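dromis-teleop: Aufzeichnung und Wiedergabe für zweiarmige Aufbauten

Stand: 10. Januar 2019
Betreuung: Moataz Samir
Lizenz: intern, Weitergabe nach Rücksprache

Inhalt des Repositorys

Dieses Repository enthält die Steuer- und Aufzeichnungssoftware für den Tischaufbau Dromis sowie die Beschreibung der damit erzeugten Daten. Der Code läuft auf dem Steuerrechner am Aufbau und, ohne Hardware, auf jedem Arbeitsplatzrechner im Wiedergabemodus. Die Treiber der Arme liegen nicht hier, sondern im Repository jilleck-arm. Wer nur die Daten lesen will, braucht den Ordner reader und sonst nichts.

Ordner

control: Regelung beider Arme, Begrenzung von Geschwindigkeit und Arbeitsraum
hands: Ansteuerung der Hände, Umrechnung von Fingerwinkeln in Stellwerte
record: Aufzeichnung, Zeitstempel, Schreiben der Episoden
reader: Lesen der Episoden, Umwandlung in Einzelbilder und Tabellen
tools: Kalibrierung, Prüfskripte, Wiedergabe
configs: Einstellungen je Aufbau und je Aufgabe

Voraussetzungen

Ubuntu 16.04, Python 3.5, ROS Kinetic. Für den Wiedergabemodus und den Reader genügt Python mit den Paketen aus requirements.txt. Unter Windows ist nur der Reader getestet.

Installation

git clone in einen leeren Ordner, danach
pip install -r requirements.txt
python setup.py develop

Auf dem Steuerrechner zusätzlich jilleck-arm bauen und die Umgebung laden, bevor der erste Knoten gestartet wird. Fehlt dieser Schritt, bricht control mit der Meldung "no arm interface" ab.

Starten einer Aufzeichnung

1. Not-Aus prüfen.
2. python tools/check_links.py aufrufen. Alle Einträge müssen auf ok stehen.
3. python tools/home.py fährt beide Arme in die Ausgangsstellung und öffnet die Hände.
4. Gegenstände auf die Matte legen.
5. python record/run.py --task configs/tasks/brot_schale.yaml
6. Leertaste beginnt und beendet eine Episode, die Taste x verwirft sie.

Nach einem Abbruch mit Strg+C bleibt die letzte Episode als unvollständig markiert. Sie wird vom Reader übersprungen, solange --include-partial nicht gesetzt ist.

Aufgabe brot_schale

Die Aufgabe besteht darin, Gebäck von der Schneidematte aufzunehmen und in die Schale zu legen. Welche Hand greift, ist freigestellt und wird pro Episode im Feld hand_used abgelegt. Die Lage der Teile wird zwischen den Episoden von Hand geändert. Als Kamerabild dient der Blick der Kopfkamera von oben auf den Tisch. 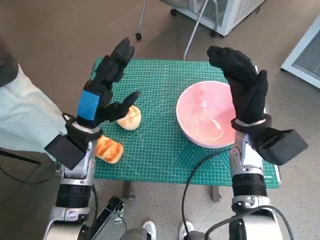
Abb. 1: Kopfkamera, Aufgabe brot_schale. Beide Hände geöffnet über der Matte, zwei Gebäckstücke links, leere rosa Schale rechts.

Das längliche Stück mit der dunkleren Kruste liegt in Abb. 1 teilweise hinter dem linken Handgelenk. Für die Wahrnehmung ist das der schwierigere Fall. Die Segmentierung liefert dann zwar eine Maske, der daraus berechnete Mittelpunkt wandert aber in Richtung der sichtbaren Seite. Im Feld occlusion steht deshalb für jedes Objekt ein Wert zwischen 0 und 1. Unterhalb von 0,5 lassen sich die Mittelpunkte ohne Korrektur verwenden, darüber empfehlen wir, den letzten unverdeckten Wert zu übernehmen.

Das feine Raster der Matte stört die Kantenerkennung, vor allem dort, wo die schrägen Winkellinien dazukommen. Der Filter in tools/grid_mask.py entfernt die Linien anhand ihrer Farbe. Er ist auf grüne Matten abgestimmt und muss bei anderem Untergrund abgeschaltet werden (grid_mask: false).

Umfang der Daten

Die aktuelle Fassung enthält 3.518 Episoden. Davon sind 400 als Testmenge festgelegt und in splits/test.txt aufgeführt. Diese Liste bleibt auch bei späteren Fassungen unverändert. Eine Episode umfasst rund 3.000 Zeitschritte. Verworfene Episoden sind nicht enthalten, misslungene Griffe dagegen schon; sie tragen success: 0.

Aufbau einer Episode

meta.yaml: Aufgabe, Kürzel der bedienenden Person, Softwarestand, Erfolg
head/: Bilder der Kopfkamera als JPEG, fortlaufend nummeriert
state.csv: Gelenkwinkel beider Arme, Fingerwinkel, Zeitstempel
action.csv: Sollwerte, dieselbe Spaltenfolge wie state.csv
objects.json: Masken, Mittelpunkte, occlusion

Winkel sind in Radiant angegeben, Zeiten in Sekunden seit Beginn der Episode. Links und rechts beziehen sich immer auf die Sicht der Kopfkamera.

Kalibrierung

Kopfkamera und Arme werden mit tools/calib_head.py zueinander eingemessen. Das Skript verlangt 22 Stellungen und schreibt das Ergebnis nach configs/calib. Ältere Dateien werden nicht überschrieben, sondern mit Datum abgelegt. Nach jedem Umsetzen des Tisches neu einmessen.

Bekannte Probleme

- Laufen Kabel über die Matte, werden sie von der Segmentierung gelegentlich als Objekt gemeldet. Solche Einträge haben die Klasse unknown.
- Am Bildrand können Personen teilweise sichtbar sein. Vor einer Weitergabe außer Haus tools/crop_table.py ausführen.
- Bei Episoden vor Juli fehlt die Spalte mit den Sollwerten des rechten Daumens. Der Reader füllt sie mit NaN.
- Die Wiedergabe mit --speed über 2 verliert auf langsamen Festplatten Bilder. Die Tabellen sind davon nicht betroffen.
- Heller Teig und heller Schalenrand werden bei starkem Licht manchmal zu einer Maske zusammengezogen. Schwellwert merge_dist verkleinern.

Verwandte Repositorys

jilleck-arm: Treiber und Simulation der Arme
vurbridge: Übertragung der Bedienereingaben an den Steuerrechner
schwerdtfeger-eval: Auswertung auf der Testmenge, Tabellen für die Berichte

Änderungen bitte als Merge Request gegen den Zweig develop stellen und vorher python tools/selftest.py laufen lassen. Fehler in den Daten mit Episodennummer und Zeitschritt an Moataz Samir melden.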